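# Elleretti open day: my long, wordy notes

Posted Sunday, April 28, 2024

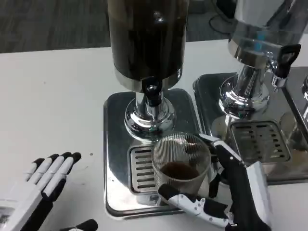 *Drinks table, with the two steel dispensers.*

So I went! A few of you asked in the comments whether I was going to take Elleretti up on the invitation, and I'd been going back and forth on it, partly for the train fare and partly because I've been rude about their fee page on this blog more than once. But they sent the open day email to everybody who has had an account for longer than a year, and I figured if they were willing to let me in the door I could put on a clean shirt.

Quick background if you're new. Elleretti is a small crypto exchange. I've kept an account there since the days when the order book was so thin that you could move the price of half their coins with a grocery budget. I don't work for them, I wasn't paid, I hold a little of their exchange token (bought with my own money, currently down) and I paid for my own lunch the next day, which I mention only because it was very good noodles.

The thing was held in the Kikuchi building, where they have one floor and the use of a big meeting space downstairs. Getting in took a while. You had to show ID that matched the name on your account, and a guy in front of me had registered as his business and had a long conversation about it. They got him in eventually. Then you got a paper badge with your first name and a colored dot, and the dot told you which tour group you were in. I was green.

## The welcome talk

Toshiko Noguchi runs operations and she opened the day. I'd only ever seen her name at the bottom of maintenance notices, so it was nice to put a voice to it. She talks fast and she doesn't use slides much, both fine by me. There were some 100 people in the room and I'd guess half of them were, like me, long-time customers with a grudge about something. She seemed to know it. The first thing she brought up was the outage last fall, when withdrawals were frozen for most of a day and the status page kept saying everything was green.

Her explanation was that the status page was checking whether the website loaded and had no connection to the withdrawal queue at all. They've since tied the two together. I would've liked to hear that back in the fall, but okay.

She also gave the number of trading pairs they've dropped or are about to drop, and the number of customers who held a balance in any of the coins going away, 1,154 accounts. Those people are getting emails through the end of May telling them how to move things out. If you're reading this and you have some dusty little coin sitting at Elleretti, please log in and look. I had one! I had completely forgotten about it. It's worth less than a sandwich, but it's mine.

## Upstairs

The green group went up first. I don't know what I expected from the office of an exchange. Screens, I suppose, lots of screens with candles on them. There was one, in the hall, and it was showing the weather. The rest looked like the insurance office where my aunt used to work, with desks and headphones and somebody's bike leaned up against a cabinet.

Our guide was I-seul Geum, who works on the matching engine (the part that pairs the buyers with the sellers), and she was terrific. She had drawn the path of an order on a whiteboard, from the moment you hit the button to the moment the trade shows up in your history, and she let people interrupt the whole way along. I learned that my order gets checked against my balance twice, once on the way in and once right before it's matched, and that the second check is what produces that annoying "insufficient funds" message when you have two orders open at once. I have complained about that message. I understand it now and I still think the wording is awful. She wrote that down.

Someone asked whether the staff can trade on the exchange. Answer: yes, with limits. They have to declare the account, they can't touch a new listing for seven days after it opens, and the people who decide on listings can't trade those coins at all. Somebody else asked who checks. She said compliance does, and that we'd get a chance to ask compliance ourselves, and then a fellow with a very loud voice wanted to talk about his theory of the market for a while and we lost ten minutes to that.

We weren't taken into the server room, by the way, for the simple reason that they don't have one. It's all rented space elsewhere. A couple of people were let down by this. One of them had brought his son along specially to see the machines, and the kid ended up spinning in an office chair and having a better time than any of us.

## Custody, or where the coins live

This was the part I'd come for. Elleretti moved its cold storage over to an outside custody firm, Irnonov, at the start of the year, and the announcement was four sentences long, so people have been speculating ever since. Rin Arai from the Irnonov side did this session and stayed well past the end of it.

What I got from it, in my own words, so blame me for mistakes:

- Most customer coins sit offline. Only enough to cover normal withdrawals is kept in the hot wallet, and that gets topped up by hand on working days.
- Moving anything out of cold storage takes several people, from both companies, and they can't all be in the same building when they sign.
- There are 11 key holders in total. She wouldn't say who they are or where they live, which got a laugh, but I think it's a perfectly good answer.
- Big withdrawals made late on a Friday can wait until Monday. This has always been the case and it's buried in the help pages. They say they'll put it on the withdrawal screen.

I asked about proof of reserves. I always ask about proof of reserves, I'm that person. Right now they publish a list of wallet addresses and you can add it all up yourself if you have an afternoon free. What they don't publish is the other side, what they owe to customers, and without that the first number doesn't tell you much. Rin said that's Elleretti's call and passed the microphone back, and Toshiko said they're working with an auditor on a version where each customer can check that their own balance is in the total. No date. I pushed for a date, and she said she'd rather give me none than a wrong one. I grumbled, and I'm grumbling again here, but it's a better reply than I've had from the bigger places, who just send you a link.

## The break

Long break in the middle, and I'm glad, as that's when you hear the useful stuff. I got talking with a woman who runs a small print shop and takes a slice of her payments in crypto. She uses Elleretti purely to turn it into dollars once a week, and has never placed a limit order in her life. She couldn't have cared less about the token or the new listings. All she wants is an export file that her bookkeeper's software will open. I told her I'd put it in here, so, Elleretti, if you're reading: fix the export! The date column flips the day and the month halfway down. I've seen it too.

Also ran into two people who read this blog, which was odd and lovely. Hello to you both. One of you was right about the staking calculator and I've corrected the old post.

## Drernetti

After the break we had the new product, and I'll admit my heart sank a bit when the lights went down and the music came on. Drernetti is their new phone wallet. You hold the keys yourself, and it links up to your exchange account so that you can move coins back and forth without pasting addresses. Emiko Fukuda, the product lead, did the demo live on her own phone, and the first transfer hung. She just stood there and chatted until it came through. I thought more of her for it than if it had gone perfectly.

Things I liked: it shows the network fee before you type in an amount, and it makes you send a tiny test payment the first time you use a new address (you can skip this, but you have to go hunting for the setting). The recovery phrase screen is slow and fussy and repeats itself, and good, it should.

Things I didn't like so much. The exchange token gets you a discount on swaps inside the app, so naturally it's promoted on the front screen, above your own balances. I don't want an ad on top of my money. I said so on the feedback card, in capitals. And it's only in English and Japanese for now, with more languages "later."

The public test version is due in May. I signed up and will write about it when I've had it for a few weeks, with a small amount in it and no more than that. Please do the same if you try it. It's a test version!

## Questions for compliance

Kumiko Iwasaki had the worst slot, at the end of the day with everybody looking at train times, and she did her level best. Mostly people wanted to know why they keep getting asked for the same documents. She explained that a change of address or an expired ID sets off a fresh check, and that until recently the system forgot everything you'd already sent and asked for the full set over again. That part has been changed. If you got one of those emails over the winter and ignored it, your account may be limited to withdrawals only, so go and have a look.

She was also asked, as promised, about staff trading. She reviews the declared accounts every month. The undeclared ones are harder, obviously, and she said as much.

Two listing questions got the answer "I can't discuss that," including mine. Fair enough, it was a cheeky one.

## Would I go again?

Yep, if they do another one. I came home with a tote bag, a sticker I've already lost, and a page and a half of notes I can hardly read. My own account is staying open, and I'm moving a bit less through it than I used to until the reserves thing is sorted out. The fee page still stinks. I brought it up with Emiko on the way out and she said a new one is being written, and she asked for my email so she could send me the draft. I'll post about it if it shows up.

Comments are open as usual. If you were in the blue group, tell me what you saw, because I hear you got a completely different tour.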